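Giving up the nightly wine, what are you drinking instead?
Alcohol-Free Corner > General Chat 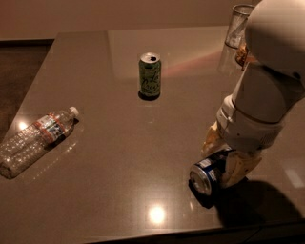 mallee_marg
Posted Jul 27, 2023
I've been a glass-of-wine-while-the-onions-fry person for most of my adult life, and in autumn I decided I'd had enough of waking up at three in the morning with my heart going like the clappers. The wine itself I hardly miss. What I miss is the moment of it, the little signal that work is over and the evening belongs to me. So far the best stand-in I've found is fizzy water, and a green can open on the table does seem to tell my brain the same thing the wine glass did, at a fraction of the sugar. But I'm getting a bit bored, and I'd love to hear what everyone else has landed on. Grown-up flavours preferred! I can't do anything that tastes like melted lollies.

tidalpool
Welcome Marg! I'm a bit over a year in and you've described it perfectly, it's the signal. Mine is bitters (if you're all right with the tiny bit of alcohol, some people aren't and fair enough) in soda with a fat slice of orange, in the good glass. Please don't save the good glasses for visitors. I did that for the first month, drank everything out of a plastic tumbler from the kids' cupboard and felt very sorry for myself.

GrumpyInGeelong
I'll be the sour one. I don't think swapping one thing for another at the same hour on the same stool helps at all. I tried it for 22 days and all it did was keep me sitting there thinking about a shiraz. What worked for me was not being in the kitchen at that time. I walk the dog, come home, cook, eat, done. I drink tap water. It's free.

mallee_marg
Grumpy, I do take your point, though somebody has to get the tea on at my place and the dog is fourteen and won't go past the letterbox.

fennel_and_rye
Kombucha for me, home-made. I keep two jars going on top of the fridge and the whole thing costs me next to nothing. If you don't want the bother, Rerska do a dry ginger one that isn't sweet at all, quite peppery at the back of the throat. I'd avoid their berry one, it's exactly the melted lolly you're worried about.

tidalpool
Oh I like the berry one! Each to their own. I'll have it over ice on a hot night and be very happy.

halfacre_hobart
I don't agree with Grumpy either, with respect. I've been at this since October and the ritual is the only reason I've lasted. I make a shrub, the old vinegar and fruit syrup. You want 400 grams of chopped rhubarb or plums, the same of sugar, leave it covered in the fridge for two days, strain it and stir in a good cup of cider vinegar. A splash in the bottom of the glass and top with soda. It's sharp and you have to sip it, so it lasts as long as a wine would. My neighbour thought it sounded revolting and now goes home with a bottle of it every time she drops in.

fennel_and_rye
Does the vinegar mellow? I made one with white vinegar once and it nearly took the roof off my mouth.

halfacre_hobart
It does if you leave it a week, but white vinegar never really comes good. Cider, or a mild wine vinegar.

GrumpyInGeelong
Same weight of sugar as fruit though? Might as well have the wine.

halfacre_hobart
It's a tablespoon in a tall glass, mate. I'm not eating it off a spoon. (I have eaten it off a spoon.)

quietkettle
Has anyone had the Skama zero pale ale? My brother-in-law brought a box round at Easter and I thought it was lovely, but a couple of people in my support group say the alcohol-free beers put them right back on the edge, so I'd be careful, Marg, depending on how things were for you. I stick to tea myself. A strong pot of lapsang with nothing in it has that smoky, serious thing that red wine has.

mallee_marg
Thank you quietkettle, that's kindly put. It was more a habit that crept up than anything worse, but I'll leave the beers alone for now. I'd never have thought of lapsang. I have a tin my daughter gave me that I've been too scared to open.

tidalpool
Open it! Though your kitchen will smell like a campfire.

GrumpyInGeelong
I will admit to a pot of tea after the walk. Ordinary tea.

mallee_marg
Right, rhubarb is chopped and in the fridge with the sugar on it. I only had raw sugar, so it's gone rather brown. Halfacre, does that matter?

halfacre_hobart
Not a bit. Give it a stir in the morning.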